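Isla Tapsell
Drawing drapery, a long thread for anyone who freezes up when the clothes go on (1/13)

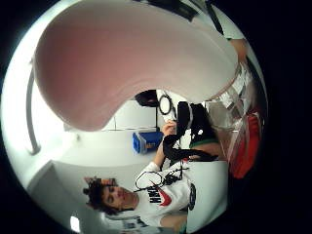
I've been teaching the Thursday-ish drop-in drawing group at Ratcombe for three winters now, and the question I get more than any other is how to draw folds in cloth without the whole thing turning into spaghetti. So I'm going to put everything I tell people into one place, and then I can just point at it! Please start with an ordinary T-shirt. Big lettering across the chest, like NIKE on a white tee, is a gift to a beginner, because letters are shapes you already know by heart, and when the cloth bends, the letters bend with it and show you which way the surface is going. (2/13)

Before you draw any fold, draw the body under it, very lightly. Shoulders, ribs, the bend of the elbow. You don't need to be good at this part. I use three or four ovals and a couple of sticks, and most of it gets erased anyway. (3/13)

Now look for where the cloth is being held up or pulled. On a shirt it's nearly always the top of the shoulder, the armpit and wherever the waist bends. Put a small dot at each one. Folds start at those dots and travel outward, and if you find yourself drawing one that doesn't start anywhere, look again, or leave it out and see if you miss it. (I usually don't.) (4/13)

Pipe folds are the easy ones. Pin a dish towel to the wall by one corner and you'll get two or three long tubes running down from the pin, getting wider as they go. Draw that towel. Draw it again with two pins, and you'll have the swag in the middle as well, the one that looks like a row of smiles. (5/13)

Zigzag folds are what you get on the inside of a bent elbow or down around the ankles of long pants. My trick, which I picked up from an old instruction book by someone called Lazaridis that I found in a box at a library sale, is to draw them as a stack of flat diamonds first and soften the corners afterward. It looks silly for ten minutes and then it suddenly looks like a sleeve. (6/13)

Shading! Squint. I know every teacher says it, and I'm going to say it too. Squint until the shirt is only two tones, light and dark, and block in the dark one with the side of the pencil. All of it, one flat gray. Don't go pressing hard into the creases yet, however much you want to. (7/13)

Then the edges. A fold generally has one hard edge, where it tucks under, and one soft edge, where it rolls away from the light. If you make both edges hard you get a piece of pipe, and if you make both soft you get fog. I went through an entire Huldale sketchbook making fog, so I speak with some feeling here. (8/13)

White cloth scares people more than anything. It's mostly gray, is the thing. Save the bare paper for the one or two spots facing the lamp and let everything else be a shade or so darker than you think it should be. Dark cloth is the same job the other way up, and you'll want a softer pencil. (9/13)

Since somebody always asks: I use an HB for the light stuff, a 4B for the darks, a kneaded eraser and whatever paper is on the shelf. The Gikon pad is nice because it takes a lot of erasing, but printer paper is fine for practice and you won't feel precious about it. (10/13)

If you'd like homework, draw the same shirt over the back of the same chair every evening for 29 days. Fifteen minutes, no more. Drop it differently each time. I did this one November and the last drawing and the first one could have been by two different people, and I still have them both taped inside the closet door. (11/13)

Patterns come last. Stripes, plaid, lettering, all of it goes on after the folds are down. Let a stripe disappear into a crease and come out the other side a little lower than it went in. Your hand will want to keep it straight, so go slowly there. (12/13)

Next time I'd like to do hands in pockets, which a couple of you have been after me about since the fall. Send me your towels in the meantime, even the wobbly ones, I love seeing them and I do answer everybody, it just takes me a few days! (13/13)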